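Laxdal season 2, worth sticking with? (no finale spoilers please)

marshlight_fan
I finally sat down with the second season of Laxdal over a couple of rainy March evenings, and oh my, I have missed these people! The sisters are as prickly as ever, and the young actress who plays the younger one has grown so much since the first run. She sings in this season too, in the Tesalham chapel episode, and I had to put my knitting down for it.

I will say the middle drags a bit. There are 8 episodes and I think they had story enough for six.
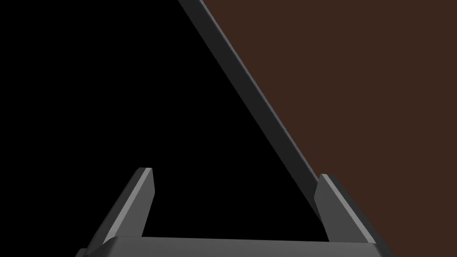
Still, I'd take a slow hour with this cast over most of what Tetia has put up lately. Is anyone else watching, or am I all alone on the couch with the dog?

portia_b
You're not alone! My husband and I are on episode five. I have to disagree about the dragging, though. Those quiet kitchen talks are my favorite part, and I'd happily watch a whole season of them peeling potatoes and not saying what they mean.

oldreelsandtea
Sorry, I'm with the original poster, and maybe a little grumpier. Season one ran 38 minutes an episode and every scene earned its place. Now they're all close to an hour and you can feel the padding, especially the ferry business. The singing was lovely, I'll give you that, but was it really her own voice?

portia_b
It was! She talked about it on the Ultel podcast, and she did her own singing in the school musical film before this too. The ferry business pays off, by the way, so please hang in there.

marshlight_fan
Well, now I have to go find that podcast. And portia, you may have talked me into watching the kitchen scenes again, I was probably tired and wanting my supper.

oldreelsandtea
Fine, I'll give the ferry one more episode. Does anybody know if the chapel song is out anywhere by itself?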